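What the Town Still Owes Us

I sat through the whole budget hearing in Bristthorpe last night, all the way to 11, and I promised a few of you I'd write it up before I forgot the good parts (and there were a couple, I swear!). Supper was late, as you'd expect.
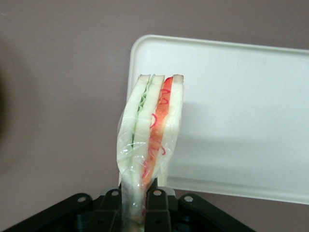
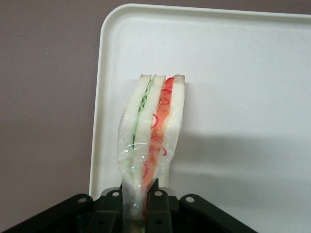
Sandwich, three slices of bread, still in the wrap.

So, the retiree health fund. Harish Kaushik had the numbers up on the screen and he was patient with all of us, even the man who kept asking about potholes. The town has 716 people drawing on that plan now, and for two years running it has put in less than its own consultant told it to. The gap gets rolled forward, and then it earns nothing, and then everybody is surprised in August when the bill is bigger.

Tarun Lodhi wants to fill part of the hole by selling the old Katiyar lot, and I like Tarun, I really do, but you can only sell a parking lot once! My sister worked for the water department for 20 years and she'd like to know what happens the year after that.

They put the vote off until next month. I'll be going back, and if you live on the Perna Street side and need a ride, leave me a comment and we'll work something out.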